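The Sorter

She had built it in the back of the shop in Kullville, on a bench nobody else wanted because it was under the heater. The rails came out of a packing line they had taken apart in Virndale. The gripper was her third. The first two had cracked at the same spot, and she had kept the pieces in a coffee can.

Her father had left her 269 processors in egg trays. He had pulled them from office computers over most of his life and meant to test them all. He had done seven. His notebook listed them in pencil, one to a line, with the word "good" or the word "no" after each.

It would have taken her a few evenings to do the rest by hand. She knew that. The other people in the shop knew it too, and one of them had said so in October, and then had lent her his calipers.

She printed the plate over a weekend. The pocket walls came out too thin the first time and she printed it again. On Wednesday night she bolted it to the rails, wrote down the position of the slot, and told the arm to go slowly.
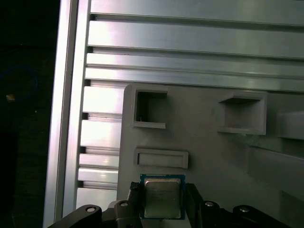

She kept her hand on the switch. The heater ticked above her. Somebody at the front was sweeping and had stopped to watch, and she wished he would go on sweeping.

The arm moved up by the width of a fingernail and waited, as she had told it to. She pressed the key. It moved again. She pressed the key again. On the ninth press the bottom of the chip went past the rim of the slot without touching, and she let out her breath and pressed once more, and the fingers opened.

The chip stayed where it was.

"Is that it?" said the man with the broom.

"That's one," she said.

He looked at the egg trays stacked on the floor. Then he put the broom against the wall and asked if she wanted coffee, and she said she did.

While he was gone she opened the notebook to the page after her father's last line. She found a pencil. She wrote the number eight and left the rest of the line blank until the test was done.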